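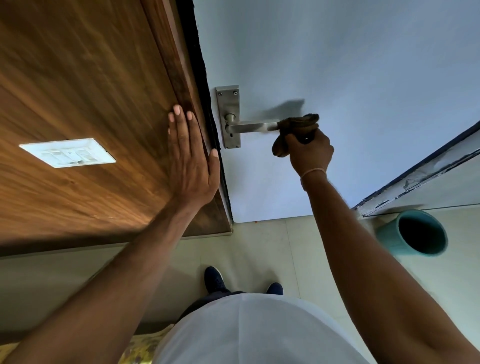
Paño en la maneta y mano izquierda apoyada en el panel de madera.

1/ Hilo sobre lo que estamos haciendo en Workia con tareas de limpieza a dos manos. Es casi todo software: segmentar vídeo en primera persona, sacar las fases de la tarea y pasárselas al planificador.

2/ La tarea es limpiar la maneta de una puerta. La primera versión del etiquetador solo seguía la mano que lleva el paño. A la otra le ponía "inactiva" en cuanto dejaba de moverse.

3/ Eso es un error. Una mano quieta contra una superficie está haciendo contacto, y el planificador necesita saberlo. Ahora hay tres estados por mano: libre, agarre y apoyo.

4/ El apoyo se detecta con la postura de la palma y la velocidad respecto al fondo, no respecto a la cámara. Como la cámara va en la cabeza, casi todo el movimiento de la imagen es de la cabeza. Sin compensarlo, la mano apoyada parece que se desliza.
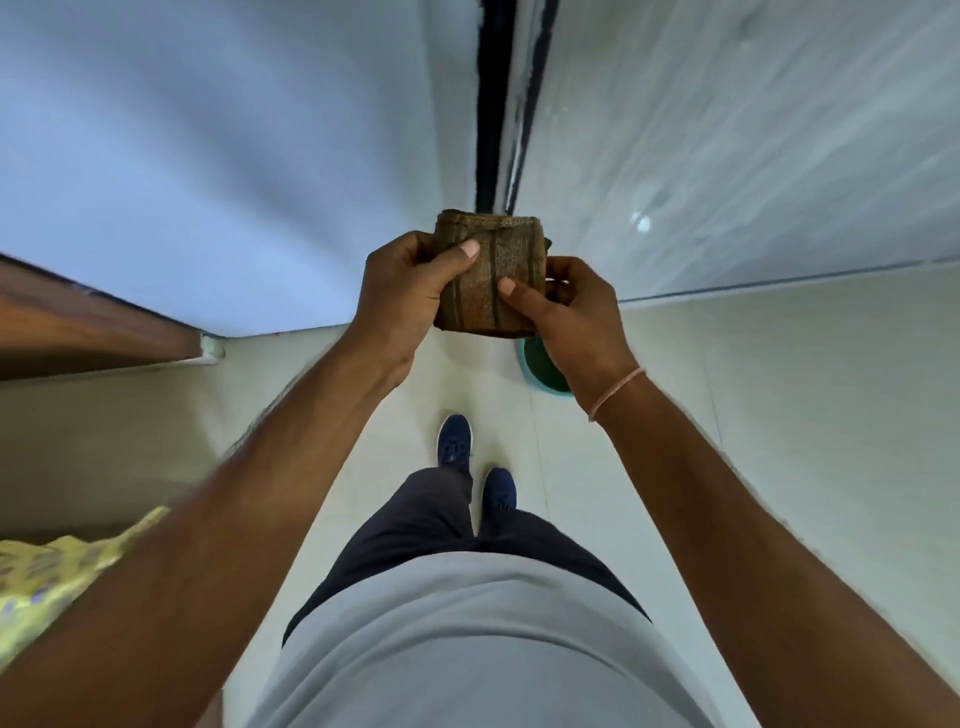

Paño doblado, sujeto con las dos manos.

5/ El paño es lo que peor llevamos. Doblado es un bloque más o menos rígido y el seguimiento aguanta. Arrugado sobre la maneta cambia de contorno en cada fotograma y el identificador salta.

6/ Dejamos de estimar su forma. Visser, nuestro módulo de percepción, guarda ahora tres cosas: qué mano lo tiene, si toca la superficie y una máscara aproximada. Para planificar la pasada basta con eso.

7/ Números: de 500 segmentos revisados a mano, 400 salen con las fases bien cortadas. De los malos, la mayoría falla en el cambio de agarre, cuando los dedos tapan la pieza que se está limpiando.

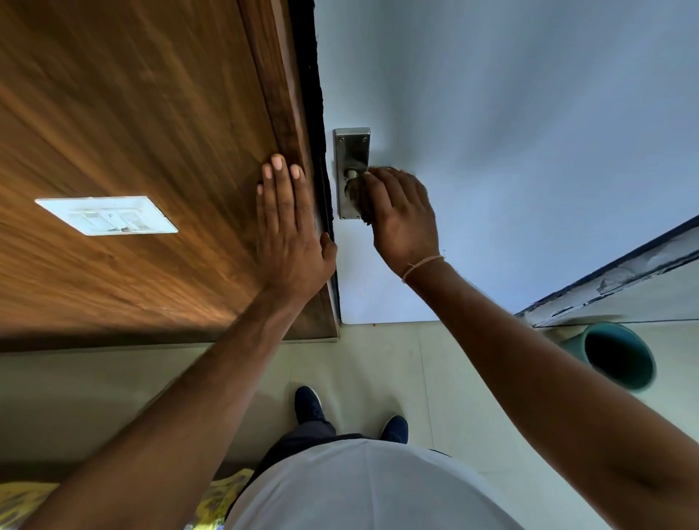

8/ Para esos casos probamos a fijar la pose de la placa metálica cuando se ve limpia y propagarla mientras la mano tapa el resto. Va bien en ventanas de 10 fotogramas. Más allá deriva, sobre todo si la cabeza gira.

9/ En control, poco que contar todavía. Modano recibe las fases y genera fuerza normal para la mano de apoyo y trayectoria para la del paño. Solo está probado en simulación — el modelo de fricción del paño es muy pobre y no me fío de él.

10/ Pendiente: separar "agarra la maneta" de "limpia la maneta". En posición las dos son casi iguales. Lo único que las distingue de momento es la oscilación, y con desenfoque de movimiento se pierde bastante.

11/ El visor de fases está dentro de Hellow, en la pestaña de líneas de tiempo. Si alguien ha resuelto el seguimiento de tela con oclusión por dedos sin cámara de profundidad, me interesa leerlo.

129 veces compartido · 10 comentarios

Publicaciones relacionadas
Compensar el movimiento de cabeza en vídeo en primera persona
Cómo cortamos una tarea en fases: notas de septiembre
Hellow: cambios en el visor de líneas de tiempo
Contacto o casi contacto: el problema de la etiqueta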